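3.2 What ends up in the heap: mixed household waste at the point of sorting

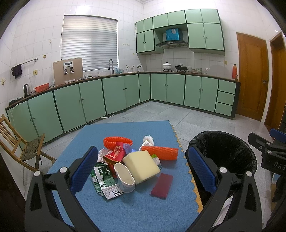 Most studies of household recycling begin at the kerb, with the bag already tied. We wanted to begin a good deal earlier, at the moment when the day's rubbish is still a heap on a low table and somebody has to decide where each piece goes. Mulligan's kitchen diaries, kept in Flelelbridge over one spring, gave us our first clue that this moment is far richer than the literature allows. Her households wrote at length (and often very entertainingly!) about single items: a carton that might be paper, a wrapper that might be foil, a sponge that had reached the end of its life but still looked perfectly good.

We therefore built our sorting sessions around mixed heaps. Each heap was laid out on a cloth on a low table in a kitchen, with a lined bin standing close by. The low table matters more than we first expected. In the pilot we used the worktop, and people sorted standing up, quickly, with very little turning over of the pieces. Once the heap was lowered they slowed down, picked things up, looked inside cartons and talked to us about what they were doing.

Figure 2. A mixed heap on a blue cloth beside a lined black bin. The items include a pale yellow sponge, a creased white paper cup, a partly flattened milk carton, a red packet wrapper, two orange foam fruit nets and a crumpled white plastic bag.

The foam fruit nets deserve a paragraph of their own. They are light and springy, and they change shape so readily that two of them in one heap can look like different objects. In Figure 2 one net is curled and the other keeps its tube shape. Participants were wonderfully inventive with nets of this kind. Of the 676 placements we recorded for them, 400 went to general waste, and most of the rest were put aside to be used again, for wrapping glasses, for scrubbing pans or for keeping garlic in. Only a handful were offered to the plastics box, although plastic is what they are made of.

Cartons and cups formed a second group, which we call "paper on the outside". Baek's coding scheme treats these as mixed-material items, and we kept that label for the analysis, but in the sessions almost everyone called them paper. Squashing seems to be part of the judgement. A carton pressed flat was handled as something dealt with and ready to go, while an upright one was more often taken to the sink for a rinse first. We had no code for this at the start and added one in May, after Dymphna Mulligan pointed it out from her own notes.

Soft, shapeless pieces gave us the third group: tissues, thin bags and small torn wrappers. These tend to hide other things. A bag standing up behind a sponge can easily keep a bottle top out of sight, and the smallest pieces were regularly found last, when the cloth was lifted. For this reason we report heaps by order of removal as well as by final place. The 1,000 removals in the main set were coded by two readers using the Vindico sheet, and disagreements were settled by returning to the session notes. The five categories used in that sheet are set out in Section 3.3, together with the changes we made to Dravetti's original wording.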